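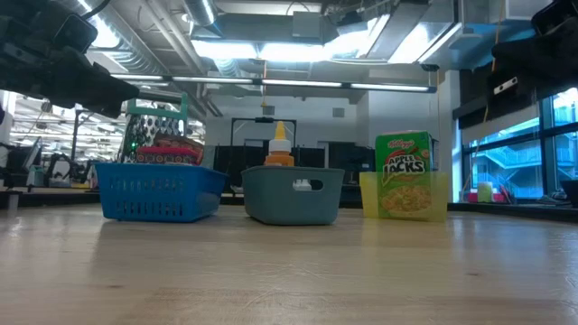
Kitchen > Storage > Sorting out a worktop

How to sort out a crowded kitchen worktop

Start with the worktop and leave the cupboards for another day. Set aside 2 hours in the morning, when nobody needs to cook.

Take everything off and put it on the floor or a bed. Wipe the surface with warm water and a drop of washing-up liquid, then dry it with a tea towel. Old sticky marks come off with a paste of bicarbonate of soda. Leave it on for 13 minutes and rub gently.

Now sort by job. Baking things go together, and so do tea and coffee. Graters, peelers and the small sieve can share one basket. Packets that are already open need their own place near the front, or they get forgotten and you buy another.

Plastic baskets are easier to live with than drawers. Pick ones with slots in the sides so crumbs fall through and you can rinse them in the sink. Measure the depth of your worktop first and leave 100 mm free behind them if there is a socket on the wall. I bought mine from Welus in Blackwood. The ones from Itby are a bit deeper and suit tall bottles.

Put the baskets along the back and keep the front clear for chopping. Tall items stand at the side you use least. Anything you haven't picked up since August can go in a cupboard.

Check the baskets when you do the weekly shop. Tip out the crumbs, bin what's out of date and put strays back.

Comments

Gwil: Bicarb dulled the shine on my varnished top. Try a corner first.

Branwen Trevor: Good point, I should have said that. Mine is plain laminate.

Moll77: Do the Itby ones stack?

Branwen Trevor: Only when empty.

Contact | Copyright Pludska Home Pages | Back to top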